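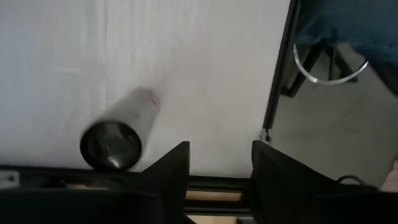 I bought the Palero wrist camera kit to record pick-up examples for a small arm we train by demonstration, and I've used it for 5 months now. The kit is a camera, a bracket, a cable and a recording program, and it costs 371 dollars. Mounting took an evening. The view is good: both black fingers are in it, with the gap between them and plenty of tabletop beyond. Fast motion is the weak point. A can lying on its side comes out smeared, and a pale silvery body against a white table leaves the policy very little outline to work with. The black end cap holds up much better.

**Recording**

The program starts and stops an episode with a foot pedal, so both hands stay free for teleoperation. We have 620 episodes on disk and kept 579 after review. Most of the rejects were my own bad grasps. A few had dropped video, all of them before I replaced the supplied cable with a longer one from Prieto.

Naming and tagging are clumsy. You can mark an episode as good or bad, but you can't add a note without opening a second window. Mamta Prajapati does most of our labeling and ended up keeping her notes in a spreadsheet.

**Image settings**

Leave auto exposure off. On a white table it hunts whenever the arm moves, and the brightness shifts end up in your data. Setting a shorter shutter by hand cuts the blur, but then you need more light. The default is too slow for anything that rolls.

**Compared with the Brareo**

Naveen Tomar has the Brareo kit on his arm. It has a sharper picture and a much better file browser, but the housing is bulky and bumps the table on low grasps. The Palero clears it fine.

**Worth buying?**

For slow tabletop work, yes. I'd put a dark mat down first – pale objects are hard enough for the model already. For quick motions I would spend more on the camera. Support answered my one email by the next morning.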